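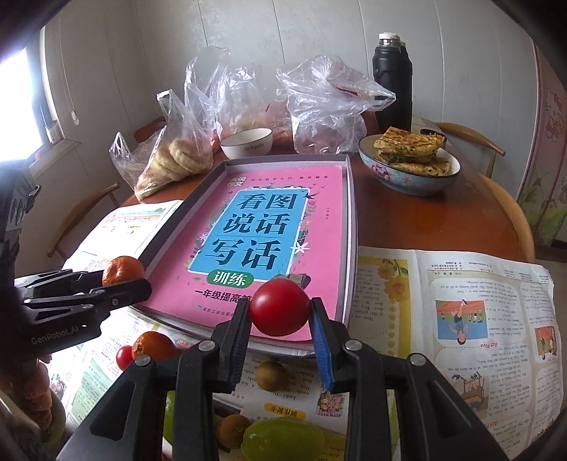

How often should the finger pads on a hand-held gripper be replaced?

Every 2000 grip cycles, or sooner if the ribs have flattened enough that a light, round item turns between the fingers while it is being held.

That interval is the basis of the Pistix service kit, released in September by Fisonness for hand-held two-finger grippers with linked arms. The kit contains replacement pads, pivot pins, retaining clips, a feeler gauge and a printed service card. It is intended for operators who service their own grippers at the bench and do not want to send a complete unit away to have a pad changed.

Hand-held grippers used in pairs for manipulation recording tend to wear unevenly. The unit in the operator's stronger hand usually closes more often and harder, and its pads and pins reach their limits first. Until now, Fisonness service notes have treated a pair as one item with one replacement date. Under the new schedule each gripper has its own card and cycle count, and parts are not moved from one unit to the other to even out the wear.

Setup

Work starts with the gripper closed and no load on the trigger. The two pads should meet along their full length. A gap at the tips points to a worn outer pin, and a gap at the base usually means a pad was not fully seated. The 0.1 mm leaf of the feeler gauge should not pass between the pads at any point. If it does, the pad is reseated before any pin is removed.

The linkage is then opened and closed by hand through its full travel. Both fingers should start to move together. Side play is checked at each pivot in turn, and the result is written on the card even when no part is changed. The kit includes four pivot pins, and Fisonness recommends replacing them as a set. Mixing new and used pins makes the fingers close off center, and the error is difficult to correct by adjustment.

Pads are pressed on dry. Solvent cleaners should not be used on the ribbed face. A damp cloth is enough to remove juice, dust and newsprint ink, and the pad should be left to dry fully before the next check. Oil on the pins should be kept to one drop each, applied with a needle tip and wiped off the outside of the joint.

Functional check

After setup, the gripper is tested on whole fruit of mixed size and firmness. Cherry tomatoes and oranges are suitable and easy to buy. The items are placed in and around a shallow tray or box lid on an ordinary table, covered with newspaper if the surface needs protection. No fixture is required.

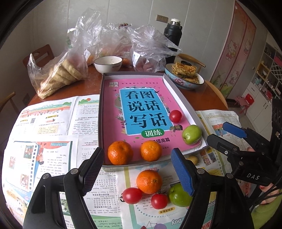 Each item is picked up, held clear of the table and set down again at a low closing force. A cherry tomato should be held without splitting the skin. An orange should not swing when the hand is tilted. If a small item rolls toward the fingertips as the fingers close, the pads are not parallel and the setup steps are repeated from the beginning. Dented or split fruit should be taken out of the test and the closing force reduced.

When two grippers are used together, both are checked at the same table, first separately and then with the fingers working toward each other over the tray. Cables should hang slack below the body at full reach. A cable that pulls tight during the check will pull tight in use and should be rerouted before the unit is returned to work.

Field results

Before release, the procedure was carried out on 221 grippers at the Fisonness workshop in Leite. Pad wear was the most common finding. Loose retaining clips were second, and most of those were on units where a pin had been changed singly. The service card was revised during this work, and the clip inspection now comes ahead of the trigger adjustment.

Availability

The Pistix kit is available from Fisonness and through its distributor, Cinetti. Pads are also sold separately in packs of four. Cards from earlier service notes can be kept on file, but their cycle counts should be copied to the new cards before the first Pistix service.

Fisonness supplies wear parts and service documentation for hand-held and bench-mounted grippers. Requests for the service card in large print should be sent to the parts desk at the Leite workshop.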